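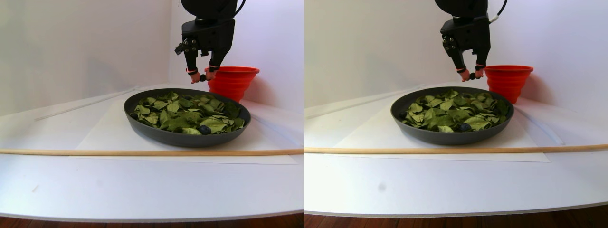
Häufige Fragen zum Bürgerbegehren »Stadtwerke Granden in öffentlicher Hand«

Stand: 2021-01-22

Seit wir im November die ersten Listen ausgelegt haben, erreichen uns so viele freundliche, neugierige und manchmal auch skeptische Zuschriften, dass wir mit dem Antworten kaum hinterherkommen. Deshalb haben wir die Fragen, die immer wiederkehren, auf dieser Seite gesammelt. Lesen Sie in Ruhe, und wenn etwas offen bleibt, schreiben Sie uns einfach!

Worum geht es bei dem Begehren überhaupt?

Der Stadtrat hat beschlossen, einen Teil der Stadtwerke an die Fonitz Beteiligungsgesellschaft zu verkaufen. Wir möchten, dass über diese Entscheidung alle Wahlberechtigten abstimmen dürfen. Man kann zu dem Verkauf ja durchaus verschiedener Meinung sein (das sind wir in der Initiative teilweise auch, und unsere Abende werden dadurch nicht kürzer), aber eine Sache, die Wasser, Wärme und Strom für ganz Granden betrifft, gehört unserer Ansicht nach vor die Bürgerinnen und Bürger.

Was ist der Unterschied zwischen Bürgerbegehren und Bürgerentscheid?

Das wird oft verwechselt, und wir geben gern zu, dass wir es am Anfang selbst nachschlagen mussten. Das Begehren ist der Antrag, für den wir jetzt Unterschriften sammeln. Erst wenn es zulässig ist und der Rat seinen Beschluss trotzdem nicht zurücknimmt, kommt es zum Bürgerentscheid, also zur eigentlichen Abstimmung. Mit Ihrer Unterschrift haben Sie folglich noch nicht gegen den Verkauf gestimmt. Sie haben gesagt: Darüber möchte ich abstimmen.

Wie viele Unterschriften brauchen Sie, und bis wann?

Für Granden sind 1000 gültige Unterschriften nötig, und uns bleiben dafür 90 Tage ab der Bekanntmachung des Ratsbeschlusses. Bitte warten Sie trotzdem nicht bis zum Schluss. Die Listen müssen eingesammelt, durchgesehen und im Rathaus abgegeben werden, und erfahrungsgemäß sind immer ein paar Einträge ungültig, meist wegen einer unleserlichen Adresse.

Wer darf unterschreiben?

Unterschreiben darf, wer bei der Kommunalwahl in Granden wahlberechtigt ist. Dazu gehören auch Staatsangehörige anderer EU-Länder, die hier ihren Hauptwohnsitz haben. Das ist vielen gar nicht bewusst, also sagen Sie es ruhig in der Nachbarschaft weiter! Wer nur einen Nebenwohnsitz in der Stadt hat, kann leider nicht mitmachen.

Ich habe mich beim Ausfüllen vertan. Was nun?

Streichen Sie die Zeile deutlich durch und beginnen Sie darunter neu. Bitte nichts überkleben oder mit Korrekturflüssigkeit ausbessern, solche Einträge werden nicht anerkannt. Wichtig ist außerdem, dass jede Person selbst unterschreibt – auch bei Eheleuten, auch wenn der andere gerade unter der Dusche steht und »ganz bestimmt einverstanden« ist. 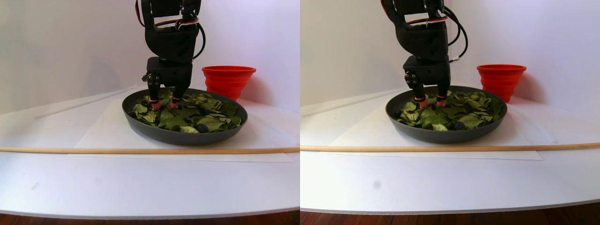 Kann ich auch online unterschreiben?

Eine Unterschrift im Internet wird vom Rathaus leider nicht anerkannt, sie muss von Hand auf der Originalliste stehen. Sie können die Liste aber zu Hause ausdrucken und uns per Post schicken. Achten Sie dabei bitte darauf, dass Vorder- und Rückseite auf einem Blatt sind, denn die Begründung auf der Rückseite gehört rechtlich dazu. Wer keinen Drucker hat, bekommt von uns gern 2 Blätter zugeschickt, eine kurze Nachricht mit der Anschrift genügt.

Wo liegen Listen aus?

Im Moment sind viele Türen geschlossen, und auf einen Stand am Markt verzichten wir vorerst schweren Herzens. Listen finden Sie im Lebensmittelladen Nygård neben der Kasse und im Vorraum der Druckerei Trondis, wo Sie die ausgefüllten Bögen auch gleich in den Briefkasten der Initiative werfen können.

Was geschieht mit meinen Daten?

Ihre Angaben dienen allein der Prüfung durch die Stadtverwaltung. Wir legen davon keine Kopien an und schicken Ihnen auch keine Werbung. Wenn Sie unseren Rundbrief bekommen möchten, müssen Sie sich dafür gesondert anmelden.

Wer sind die Vertretungsberechtigten?

Heather Hoani und Meirion Gittins. Die beiden stehen mit Namen auf jeder Liste und sprechen für die Initiative gegenüber dem Rat. Frau Hoani kümmert sich vor allem um die rechtlichen Fragen, Herr Gittins um das Sammeln und den Druck.

Steckt eine Partei dahinter?

Bei uns machen Menschen mit und ohne Parteibuch mit, und Geld von Parteien nehmen wir nicht an. Porto und Papier bezahlen wir aus kleinen Spenden. Die bisher größte betrug 55 Euro, und wir haben uns sehr darüber gefreut.

Darf der Verkauf während der Sammlung trotzdem weiterlaufen?

Solange wir noch sammeln, ist die Stadt an nichts gebunden. Wir haben den Rat schriftlich gebeten, mit der Vertragsunterzeichnung zu warten, und werden die Antwort veröffentlichen, sobald sie da ist.

Wie kann ich sonst noch helfen?

Ach, auf so viele Arten! Nehmen Sie ein paar leere Listen für Familie und Hausgemeinschaft mit, oder werfen Sie in Ihrer Straße unsere Faltblätter ein. Wer gern schreibt, darf sich auch an einem Leserbrief versuchen. Melden Sie sich dafür am besten bei Meirion Gittins, er verteilt die Straßen, damit kein Haushalt doppelt Post bekommt.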